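Elinano Variable Star List

The Elinano Variable Star List, usually shortened to EVL, is a catalog of variable stars compiled by amateur and professional observers at the Elinano Observatory. It covers stars of the northern sky that change in brightness over periods from a few hours to several years.

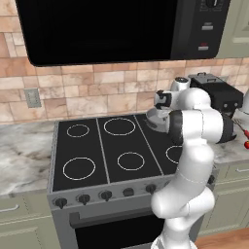 According to Muireann Ó Néill, the list is best understood as a working notebook that grew too large to stay in a drawer, and its numbering still shows this: entries run in the order in which they were accepted, with no regard to position in the sky.

Contents

The current edition contains 3930 entries. Each gives the star's position, its brightness at maximum and minimum, the type of variation, and the period where one is known. Stars with no settled period are marked with a lowercase "u" after the number. A star keeps its EVL number even if later work shows that it does not vary. Such stars are moved to an appendix, which holds 114 entries.

The list does not include novae or supernovae. These were left out from the beginning, as the observatory reported them separately. A small number of objects first entered as long-period variables were later reclassified as slow novae. They remain in the main list with a note.

History

The list began as a set of index cards kept by Seija Hakala, who was checking comparison stars for a study of eclipsing binaries. Several of the comparison stars proved to be variable themselves and could not be used. Hakala wrote them down so that other observers would avoid them, and copies of the cards were passed to the station at Admont, which added its own.

The first printed edition was edited by Hakala and Edivaldo Trindade. It was a thin booklet with a gray cover, arranged in two columns, and it contained a large number of misprints in the positions. A sheet of corrections was mailed out the following December. Copies without the sheet are still found in libraries, and positions taken from them should be checked against a later edition.

Trindade edited the second edition alone. He introduced the six type codes still in use and added finding charts for the fainter stars. The charts were drawn by hand from photographic plates, with south at the top, and the orientation was not changed in later editions — a frequent source of confusion for observers used to other charts.

Type codes

The six codes are as follows.

E: eclipsing binaries of all kinds
P: short-period pulsating stars
L: long-period pulsating stars
S: semiregular variables
R: rotating stars with uneven surface brightness
X: stars that do not fit any other code

Code X was meant to be temporary. It now covers a mixed group that includes young stars still surrounded by gas and dust, close binaries with irregular outbursts, and a few stars for which too little data exists to make a choice.

Observing methods

Early entries are based on visual estimates, made by comparing the star with neighbors of known brightness. A practiced observer can reach a tenth of a magnitude in this way. Entries added after the second edition rely mostly on electronic detectors, which measure much smaller changes. As a result, later parts of the list contain many stars whose variation could not have been seen by eye.

A new star is accepted when it has been measured by two observers working with separate instruments. Caoimhe Doherty has argued that this rule delays the acceptance of stars with very long periods. Supporters of the rule answer that it has kept the number of false entries low.

Relation to other catalogs

Many EVL stars also appear in the Pustine Survey, which covers a strip of sky along the celestial equator. The two catalogs were made independently and disagree on the periods of some eclipsing binaries. In most of these cases one catalog gives exactly half the period of the other. This happens when the two eclipses in each orbit are nearly equal in depth and are taken for a single repeating event.

A cross-reference table by Mamta Kaushik matches EVL numbers to Pustine numbers. It is issued as a separate file and is not part of either catalog.

See also

Pustine Survey
James Plate Archive
Eclipsing binary
Light curve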